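Will a white cotton tablecloth shrink at 60 C?
Posted in January by hemline_r

The label on my Prindum cloth says 60 C maximum. It has been washed cooler until now and I want the grease out.

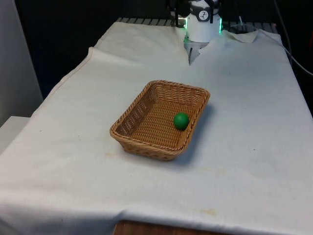
Line drying is possible, but I would prefer the dryer. The detergent is Mokik powder.

tubside
Check whether it was preshrunk. If not, expect the length to go first.
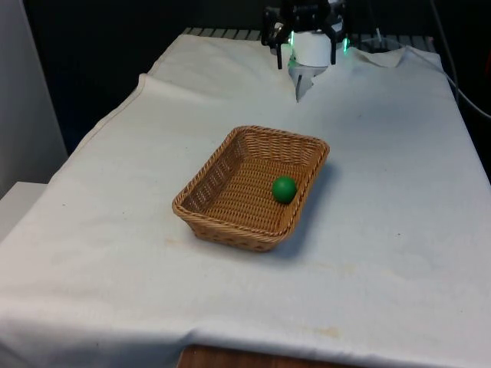 Photo: Ornura Home Library

Use the low dryer setting and take it out slightly damp.

warp_and_weft
Heat plus tumbling does most of the shrinking - the wash alone does less.
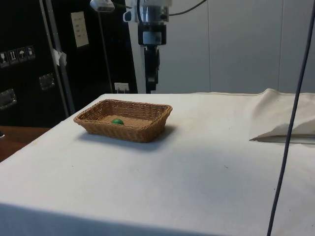 Measure before and after, on a flat surface, or the numbers mean nothing. Pull out any folds first. A section bunched up like the one at the back right of the table here will throw off the length. Allow 38 mm per meter on untreated cotton. 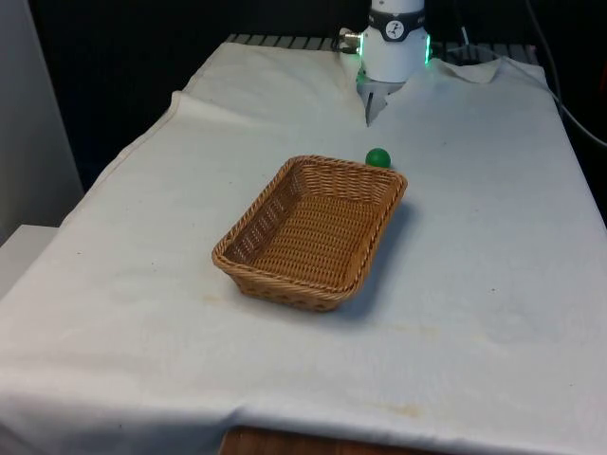 Empty basket, with the green ball on the cloth

spinfast
i do mine at 80, never had a problem

Related
Removing wax from cotton
Farquharson dryer stops at 38 minutes
Ironing damp or dry?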